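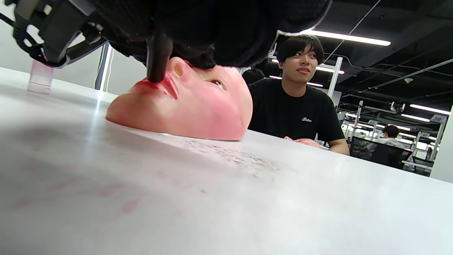 Sport Event Management, Unit 4: Preseason tours
Handout for 5/6/20

A preseason tour looks like a small matter: the team flies, plays and flies home. For the organizer it is the hardest kind of match, as the home stadium, the home staff and the home rules are all missing.

Our case is the Lotamik Cup in Cidau. It had four clubs and 2 match days. The main sponsor was Goel, and the local promoter was Gutness. 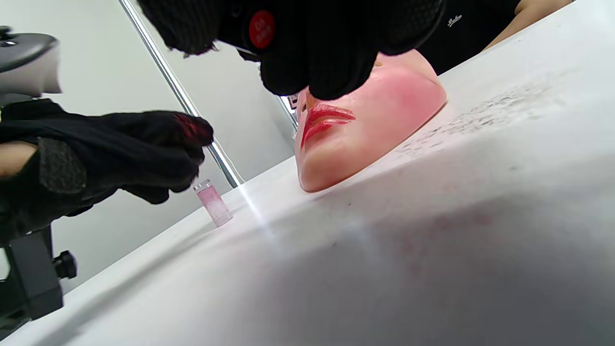 Gloved hand over a mannequin face with red lips.

Ticket sales. Gutness opened the sale in June with 2000 seats. In the first week it sold 303. Please note that the price was the same for both days, although only the second day had a final.

The pitch. The visiting clubs may refuse to play on a bad surface, and the contract must say who decides this – the referee, the clubs or the promoter. In Cidau the contract was silent on it.
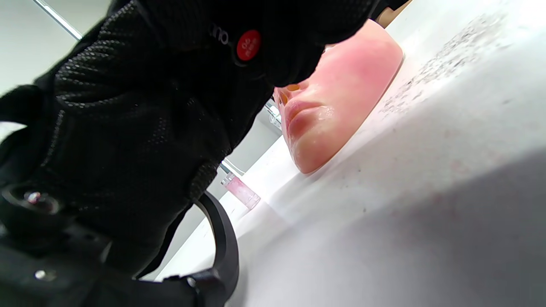
Black textured glove with a small round red badge.

Refunds. When the first day was canceled, 900 people asked for their money back. The tickets did not explain if a moved match counts as a canceled match. Read this clause carefully before the seminar.

Open training. Many promoters sell it together with the match.

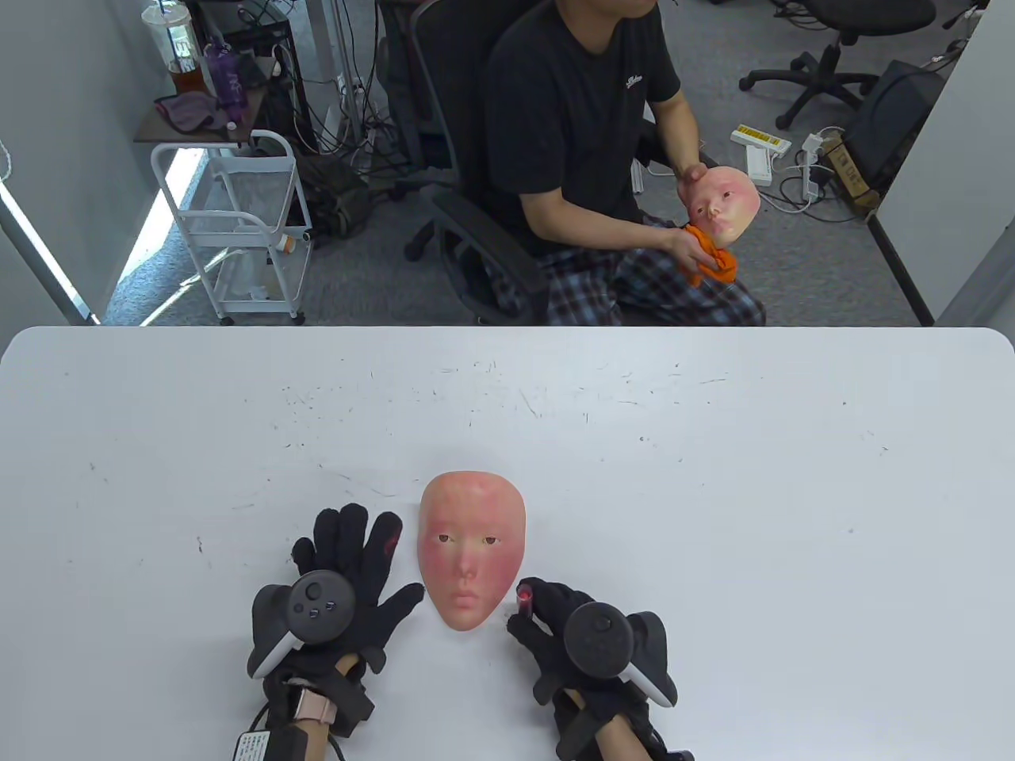 It brings little money, but the local children can come close to the players, and sponsors like it very much – Goel asked for it in writing.

For next time:
Write one page on who should carry the cost of the canceled day.
Bring a tour contract clause you would change.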